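About Plorska Workshop

Plorska is a shared workshop for people who build robots and small machines at home. We have a rented ground-floor unit in Grovness with benches, hand tools, a drill press, two 3D printers and a soldering corner. Members come in to make the parts they cannot make at the kitchen table, then take them home and carry on there.

We are a members' club and a small company limited by guarantee. Any money left over at the end of the year goes back into tools and rent. We do not sell robots and we do not take on paid design work.

How we started

The workshop began with a shared shed and a broken lathe. The shed had one socket and no heating, so most of the work was done in people's houses and only the noisy jobs were done outside. When the lease on the shed ran out we moved to the unit in Grovness, which has 15 bench places and a loading door. The lathe came with us and was repaired the following May.

The habit of building at home stayed. Most members still do their wiring, testing and programming in a spare room or a bedroom, and use the workshop for cutting, printing and drilling. We think this suits people with jobs and families, and we have arranged the opening hours around it.

What we work on

Our main group project is called Addo. It is a set of grippers and small arms for picking up household things: clothes, bottles, cups, bags, cables. Soft and floppy items are the hardest, and folded clothing has taken up more of our evenings than anything else. A gripper that can hold a bottle firmly will often pinch a sleeve in the wrong place or pick up two layers when one was wanted.

Addo is worked on in ordinary rooms. A clean bench with one object in the middle of it is useful for checking that the motor turns, but it says very little about how the fingers will manage on a blanket or beside a windowsill.

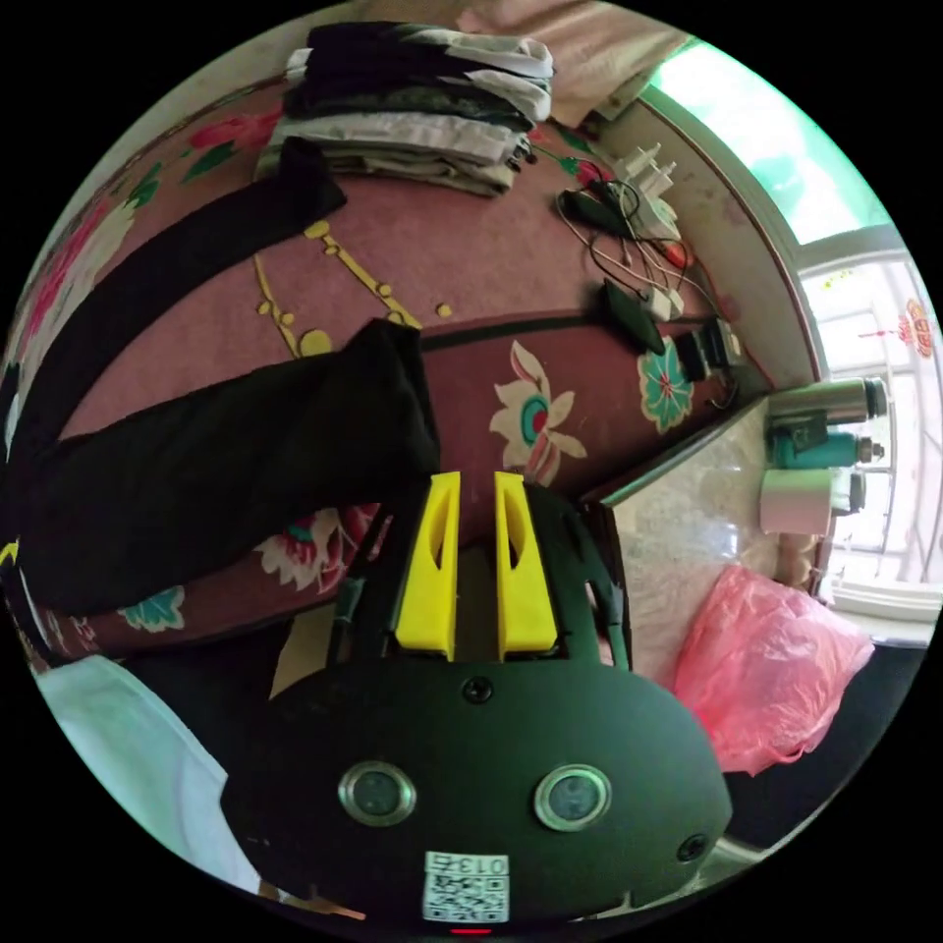 Hand-held gripper with yellow fingers, at home with the folded clothes and the chargers.

The fingers are the part members change most often. They are quick to print and cheap to throw away, and a new shape can be drawn one evening and tried the next. We keep a drawer of old ones in the workshop, labelled by date, and anyone may borrow from it. Please put them back in the right section.

The second project is Gotum, a controller board for small motors. It was started by members who were tired of buying a different board for each build. The current version drives two motors and has screw terminals, so it can be wired up without soldering. The first batch had a fault in the reverse-polarity protection and should not be used. If you have one, bring it in and we will swap it.

Drawings and code for both projects are kept on the members' server. Members may copy and alter them for their own use. If you improve something, we ask you to put the new files back with a short note saying what you changed.

Membership

We have 363 members. Some come in every week and some only when a part breaks. You do not need an engineering background, and you do not need a project in mind when you join. You do need to be 18 or over to use the workshop alone. Younger people are welcome with a parent or guardian who is also a member.

New members have an induction before using the power tools. It covers the drill press, the saws, the printers, the fire exits and where the first aid box is. The lathe has its own induction, which is booked separately. Batteries must not be left charging in the unit overnight.

Full membership includes a key fob and a storage box. Home membership costs less and covers the server, the lending drawer and the open evenings, but has no fob. You can change from one to the other at the start of any month.

Visiting

The unit is at the back of the yard, past the tile shop, with a green door. There is no bell, so please knock loudly. Parking in the yard is for loading only. There is a step at the front entrance and level access through the loading door, which we will open on request.

Open evenings are listed on the noticeboard page. Visitors can look round, ask questions and bring a build they are stuck on.

Page last updated 28/07/2024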